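Dec 21, 2025

Fourth night of bad sleep, so I have started reading about sleep, and I'm fairly sure the reading is now part of the problem. Ulises lent me his copy of the Castaño book. He has underlined so much of it that the plain sentences are the ones that stand out. His claim is that it changed his life. He made the same claim about the cold showers, and about the bread.

The theory, as far as I can follow it, is that every person has a "night type," and there are 3 of them, and if you eat and work and argue at the hours that suit your type you will drop off like a baby. I took the test in the back. I came out as a Lantern. Ulises is also a Lantern. I texted Nghĩa the questions and he came out as a Lantern too, after which he asked whether anyone had ever met one of the other two. I haven't. I went back through the scoring and you would have to answer some very strange things about breakfast to be anything else.

Then there is the tea. The book recommends a tea called Lurusari, and the company that sells Lurusari turns out to share a mailing address with the publisher. I found this on the copyright page, in type so small I had to take it over to the lamp. I mentioned it to Ulises on the phone and he said that just shows they believe in it.

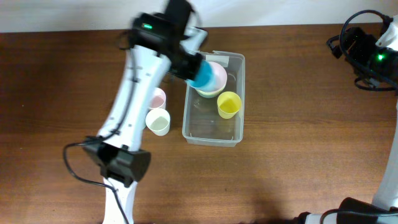 I did try the tea. I want that on paper, because Ulises says I decide against things before I've opened the box, and this time I opened the box. It smells like hay and a little like the inside of a piano bench. You are supposed to drink it from the same cup every evening, and the color of the cup is supposed to match your type, so that "the eye prepares the body." Five cups on that table, all different colors, and going by the book only one of them could ever put me to sleep. I asked Nghĩa to pour it so I wouldn't know which one I was getting, and he pointed out that I'd be able to see the cup. Fine. I drank it with my eyes shut like a fool, went to bed at ten thirty, and heard the clock do two, and then three, and then the newspaper.

What bothers me is the number. On page 40-something it says that in a study of 518 people, up to 400 slept better within a week. Up to 400! That could be 400 or it could be six. No word on who ran it or where, or what "better" means, or what the other people did with their evenings. When I was doing payroll I would have been sent home for a sentence like that. I wrote to the address on the box to ask for the study and got a reply in under a minute, thanking me for my interest in wellness and offering me a discount on a second box.

To be fair (I'm trying to be fair, it's nearly Christmas) I know I sleep worse in December and always have. Mom was the same. She used to get up and iron. I'd come down for water and she'd be there doing pillowcases with the radio turned so low it was mostly a hum, and she never once called it a condition. She said the days were short and she hadn't used herself up. I don't know that this is science either, but at least she wasn't selling anything.

Ulises came by at lunch to check on my progress, his word. He has bought the watch now, the Dranov, and it gives him a score every morning. Yesterday it gave him a 91. I asked how he'd felt when he woke up and he said tired, but then he saw the 91 and felt much better. I said well, there you go, and he thought I was agreeing with him. He wants me to get one. I asked the price and he changed the subject to his sister's roof, so I have a pretty good idea of the price.
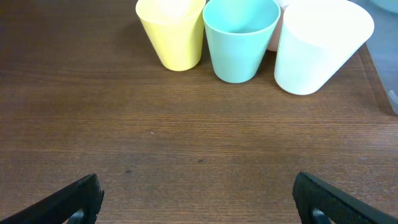

Pastels on brown wood. The yellow is supposedly for "early minds."

I called Nghĩa about it after Ulises left, because I needed to complain to someone who would enjoy it. He did. His own theory is that anybody who lies awake long enough falls asleep in the end, and whatever they tried last gets the credit. He said if I'd been reading the phone book I'd be telling people about the phone book. I think that's about right, though I noticed he has the blackout curtains and the machine that makes rain noise, and when I brought up the rain machine he got a bit stiff and said that was different, that was for the traffic.

Did the gift wrapping for the cousins. Ran out of tape. Walked to the store for more and it was dark before I'd crossed the avenue, at what, ten to five. Bought tape, clementines, stamps. The woman ahead of me was buying a Sirireo pillow, one of those with the dent in the middle, and I very nearly asked her if she was a Lantern.

Came home and read some reviews of the tea, which was a mistake. There were 2,021 of them and a great many used the phrase "gentle descent." I have known a lot of people in my life and never heard one of them say "gentle descent" unless they were on a plane. The bad reviews were better written. One man said it kept him up because he spent the night wondering if it was working. I'd like to shake that man's hand.

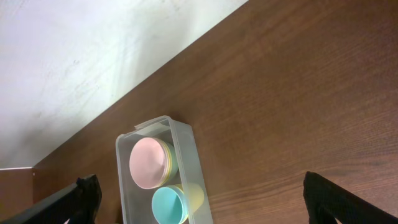
Table and wall. The wall could use a wipe.

So the plan for tonight is as follows. No tea. Book goes in the bag by the door, to go back to Ulises when I see him for the tamales. I'll do the Christmas cards at the kitchen counter until I can't hold the pen, and if I'm still up at one I have a basket of pillowcases and I know where the iron is. I'm not calling it a method. If it works I'm going to have to be careful what I say to Nghĩa.

Cards still to do: the Hendry Street people, Aunt Lou, the dentist's office (why do I send one to the dentist's office). Need to find out if Aunt Lou moved.

10:15 now and yawning, which proves nothing. I yawned at this time last night too.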